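# The Odds and Ends Bin: notes for the Nostcombe talk

(18 minutes, leave time for questions. Water on the left. Slow down!!)
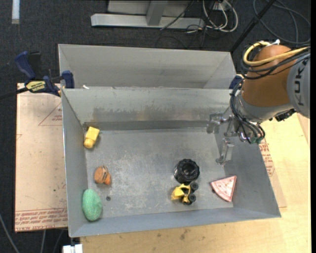

OK so, hello, thanks for coming out on a wet February evening. I want to talk about the bit of sorting everybody hates, the stuff left over when all the easy piles are done. Books go with books, puzzles go back in their boxes, and then there's the little stuff. A toy digger sort of thing, a pretend slice of pizza, a block figure, something round and black that could be anything.

Ask the room: who has a drawer like this at home? (Wait for hands. Wait longer than feels comfortable.)

When I started helping with the toy library at Cumton we had 40 tubs and every one of them had a label. Lovely labels, I made them myself! And one of those labels said MISC, and I bet you can guess which tub was full by lunchtime. We emptied it out at the end of my first season and there were 136 things in it. I still have the list, it's taped inside my kitchen cupboard.

**Bit about metal bins**

I love a metal bin for this job. They get scratched, they get stained, who cares, you can see what's in there. With a deep fabric basket everything sinks and you end up digging. Spread things out on a flat floor with gaps between them and you're already halfway to deciding.

And keep an empty one right behind the full one. Please, if you take one thing home tonight, take that. You pick something up, you decide, it goes in the back bin, and you don't put it down again in the front.

(Tell the Momeck story here if they're laughing. Skip if it's quiet.)

**How I sort, more or less**

- Wheels first. Kids ask for anything with wheels, so it goes out again fastest.
- Pretend food next. One pizza slice on its own is fine, it'll join somebody's play kitchen.
- Figures and creatures after that, and I don't fuss over which set they came from.
- Whatever's left gets a fair look. Turn it over. Is it a lid? A wheel off something bigger?

If I can't name it, it goes on the Adugna shelf, which is what we call the shelf by the front door with the "is this yours?" sign. Things stay there 40 days and then I let go. I used to keep them for a year and I was miserable.

Oh, and don't sort by color. I did it once, it looked gorgeous, and not one parent could find a thing.

**Last part**

Pass the real bin around now. Start from the back row this time, they missed out at Cumton. Ask each person to take one thing out and say where they'd put it.

Then questions. Sign-up sheet is on the table by the coats.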